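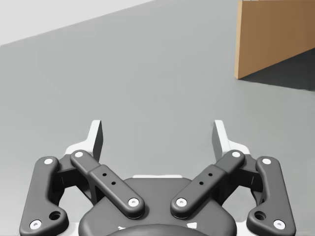 2 min read

Setting up the wrist view in Kettle 2

Quick one. I've had the Kettle sim kit from Dustach on trial since August and the wrist view setup took me a whole evening, mostly because the manual splits it over three chapters. So: short version. Assumes you have Kettle installed and a license key that works. If the key doesn't work, restart first, then complain.

Step 1. Load the gripper. File > Add tool > two-finger. Set the opening to max before anything else. You want both fingertips in view with a clear gap between them and plain surface behind. If one finger sits higher than the other, your camera roll is off. Zero it. Save.

Step 2. Parent the camera to the tool, not the arm. The menu lists both and they look the same until you move somthing. Drag the camera onto the tool name in the tree, wait for the little padlock, done.

Step 3. Add a second camera, fixed. Call it whatever, mine is "room".

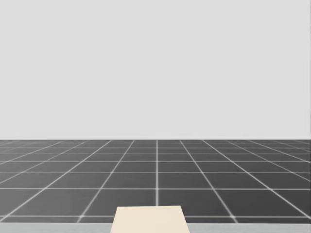 Tilt on the fixed camera is the setting people get wrong, me included. Kettle starts you at a silly angle and the slider jumps in big steps, so type the number in by hand. Then check it against the room. The tiled floor is good for this – get the middle grout line running straight up and down and the far edge of the floor dead level where it meets the wall, and you're there. Leave the cream block poking in at the bottom, it gives you something close by to judge distance from. Save as a preset. Do NOT hit Apply to all, it overwrites the wrist camera too and you're back at step 1.

Step 4. Lighting. Defaults are ok. Shadows on, soft, leave the rest. There are 141 settings in that panel and I touched 6.

Step 5. Place your props, then go back to the wrist view and look again. A big prop close to one finger is fine for looking, but check the clearance before you run any motion. Kettle has a collision preview under Tools. Slow the first time, quick after that.
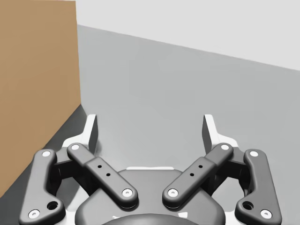
Wrist view, gripper open, tan box on the left.

Step 6. Export. PNG for stills. The video export is slow on my machine, 13 minutes for a short clip, so I do it over lunch.

Worth paying for? Wrist view yes, once its set up. Manual no. Polyxeni Athanasiadis wrote in to say the camera presets also load in the Lokholm add-on – haven't tried, will on Sunday if I get time.

Guides > Simulation > Kettle > Wrist view setup

Contact: Sólveig Bundgaard | © Ilis Guides | Back to top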